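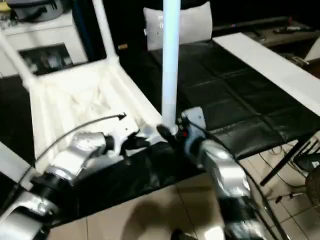 White plastic, legs up.

Search this notebook Go

October, hours and pay checks

Picked up the time clock question again this morning. The Jiltel export for last month is in the shared folder, one file for both sites, Kivevberg and Tarndale together. 21 people on it, 1023 punches. We only punch in and out, no lunch punches, so an odd total means at least one is missing. Found it before coffee: an out punch at Tarndale that never registered. The system had closed the shift at midnight and paid it that way. Overpaid, so no complaint came in. Left it open for now and wrote it on the list.

The main job was the rounding. Jiltel is set to round to the nearest quarter hour. On paper that should come out even over time, a few minutes lost here and a few gained there. I wanted to see whether it does for us.

Method, so it can be repeated:
- copied the raw punches to a second sheet, left the originals alone
- worked out each shift from the raw times and again from the rounded times
- took the difference per shift, then added up per person
- kept the two sites apart

Kivevberg is close to even. A few people are up a little, a few are down, and I don't see a pattern in who. Tarndale is not even. Nearly every difference there goes the same way, against the employee, and it is nearly all at the start of the shift. People at Tarndale punch in 6 minutes before the hour, day after day, and that gets rounded up to the hour. They punch out on the hour, so nothing comes back at the other end.

Six minutes is not much on one shift. It adds up over a month though, and for anyone already at forty hours it is overtime minutes we are dropping.

The question is whether they are working in those minutes. If someone punches in early and sits down with a coffee, that's one thing. If they are putting on coveralls and unlocking the cages, that is work and it should be paid. The handbook says employees may punch in up to ten minutes early "for convenience" and says nothing on what they may or may not do in that time. The Tarndale opening sheet, on the other hand, says the cages are to be unlocked and the compressor running by the hour. You can't do both of those from a standing start on the hour. So the two papers disagree, and the clock follows the handbook.

Next thing, the automatic lunch deduction. Half an hour comes off every shift over six hours whether or not lunch was taken. There is a form for cancelling it. Looked in the binder: no forms at all from Tarndale, several from Kivevberg. Either lunch runs perfectly at Tarndale or they don't know the form exists. My guess is the second. Didn't find a copy of it pinned up or in the new hire packet.

Third, travel between sites. The drive is 20 minutes. When someone starts at Kivevberg and gets sent to Tarndale mid-shift, they stay punched in and the drive is paid, fine. Two entries show a punch out at one site and a punch in at the other with the gap unpaid. Same day, so that gap should be paid time. Marked both in yellow.

Asked in the group thread if we can simply turn rounding off and pay from the raw punches.

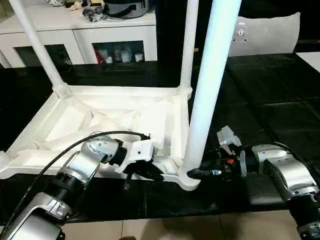 Turning it off is one setting, came the answer, but do it at the start of a pay period or you get two rules in one check and it can't be explained to anyone. Fix the back pay separately and put it on its own line. And check the Saithong people too, they use the same clock.

Good point on Saithong. Their temps are on a different file and were not in my count. They are paid through the agency, but the hours come from our clock, so the same minutes are missing from what we send over. Asked for the file, should have it by 3 p.m.

To do:
- missing out punch at Tarndale, get the real time and correct it
- rounding off from the first day of the next pay period, both sites
- back pay sheet, per person, raw minus rounded, overtime weeks kept separate
- lunch form into the new hire packet and up by the clock
- two travel gaps, pay them
- rewrite the early punch paragraph so it matches the opening sheet

3:40 p.m. Saithong file is in. The columns are in a different order and the times are on a 12-hour clock with no a.m. or p.m. Will sort that out tomorrow.

Last updated: October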